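Turnout Reporting Delay and Preliminary Results in Municipal Elections
Project report, Comparative Electoral Administration, second year
Group members: Nanna Kjærgaard, Spyros Vasilakis
Supervisor: Volker Vogler

1. Background

The municipality of Adano elects its council by open-list proportional representation. Ballots are counted by hand at the polling station, and the totals are sent to a central tally office, where they are entered into a results database and published station by station. The public sees a running total during the night. The final result is certified later, after a second count of the preference votes.

Our project concerns the running total. In the last council election the list leading at 11 p.m. finished third. Local newspapers treated this as a late swing. We wanted to know how much of the change could be explained by the order in which stations reported.

2. Research question

To what extent does reporting order bias the preliminary seat distribution, and at what point in the night does the distribution become stable?

Stable is defined as follows: no later station report changes the number of seats assigned to any list. The definition is strict. A looser one, based on vote share, was tested and dropped, as it marked the result stable while one seat was still moving between Bindevard and the Harbor List.

3. Data

The municipality has 66 polling stations. For each station we obtained the number of registered voters, ballots cast, votes per list, and the time at which the report was entered at the tally office. The time stamps come from the database log and show entry, so they include any wait in the queue at the office. The time the phone call or courier arrived was not recorded.

Reports from 7 stations were entered twice. In each case the second entry corrected the first, and we used the corrected totals with the original time stamp. This is a simplification. Using the later time stamp moves the point of stability by one station and does not change the ranking of lists.

Postal ballots are counted as a separate unit and were entered last. They are left out of sections 4 and 5 and treated in section 6.

4. Method

Seats were assigned with the D'Hondt formula after each report, in the order the reports were entered. This gave a sequence of provisional councils. We then shuffled the reporting order at random and repeated the calculation to get a baseline for how quickly the distribution would settle if order carried no information.

A second model used station size as the only predictor of reporting time. Small stations finish counting earlier, and in Adano the small stations are mostly in the inland parishes, where Bindevard is strong. The model was fitted by ordinary least squares. We also tried a rank model, with nearly the same result.

The script was written in R. Kolbrún Laxdal read through the seat allocation code and found an error in the handling of tied quotients, which had given the tied seat to whichever list came first in the alphabet. The election rules call for a drawing of lots. No tie occurred in the final totals, but two occurred in the provisional sequence. Both are now flagged as undecided.

5. Results

Under random order the seat distribution was in most runs stable after less than half of the stations had reported. Under the real order it became stable only when 10 stations remained. Station size accounts for most of the difference. When the real order is replaced with the order predicted by size, the early lead for Bindevard is reproduced almost exactly — including the hour in which it appeared to hold an outright majority.

The remaining difference comes from two large stations in the harbor district that reported much later than their size predicts. The log gives no cause. Ingvild Berge at the tally office told us that one of them had recounted its blank ballots, and we have not been able to confirm this from the station protocol.

6. Postal ballots

Adding the postal unit changed no seats. It did reduce the margin for the last seat to a level where a modest change in the postal share would have moved it. A statement that the result is stable before the postal unit is entered is therefore true for this election only.

7. Limitations

One election in one municipality is a small basis. Station boundaries were redrawn in February of the election year, so comparison with earlier elections would require matching addresses by hand — a task outside the scope of this course.
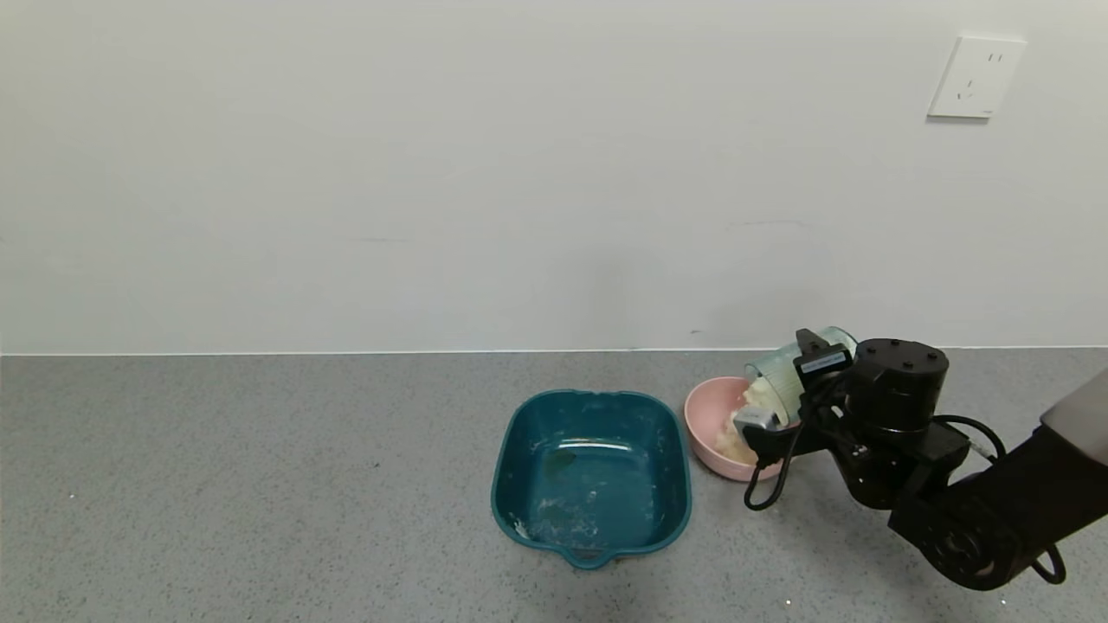 Kolbrún Laxdal: On section 5, I would show the size model without the two harbor stations as well. If the fit barely changes, you can say so in one sentence, and the recount question matters less. Also, please state in section 4 how many random orders you ran.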